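News > Arts Programs > Film and Animation

3 min read

Akyol Hall Opens Its Fall Season of Animated Shorts

The Trindska Film Society will begin its fall season in September with a program of animated short films at Akyol Hall. The season continues the Society's long interest in work made outside the large studios, and most of the films selected have not been shown in the region before.

The opening program is devoted to hand-drawn animation. It was selected by Kam-wah Lau, the Society's program director, from the holdings of the Kaludov Archive, which has lent 19 titles for the season. Several were made for television and were broadcast only once. The Archive has cleaned the surviving prints and has supplied new English subtitles where the original dialogue has been kept.

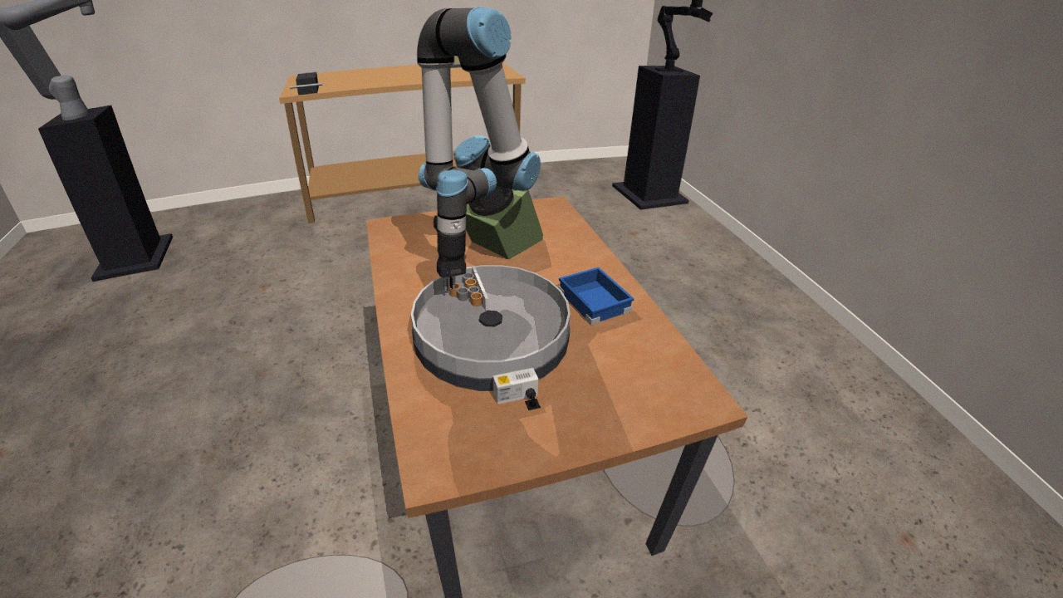
The second program turns to stop-motion and includes "The Ferryman's Coat," a puppet film in which the title character crosses the same river each night with a different passenger. The film has no spoken dialogue. Its score, for clarinet and accordion, will be heard from the restored soundtrack. Members who attended last spring's puppet evening will recognize the work of the same director.

Boyang Kang will introduce both programs and will lead a discussion after the Sunday screening. Mr. Kang teaches storyboarding at the Zinel School and has written on the use of silence in short animation. Questions may be handed in at the desk before the program begins or asked from the floor.

Akyol Hall seats 600, and seating is not reserved. Doors open 30 minutes before each screening. Members are admitted free of charge and may bring up to two guests. The programs are suitable for older children, although one film in the opening selection contains a short sequence that younger viewers may find frightening. It will be shown last, following an intermission.

Printed notes for both programs will be available in the lobby. Members who require large-print notes or a seat near the aisle should contact the Society's office before the day of the screening. Membership renewals will also be accepted at the desk on both dates.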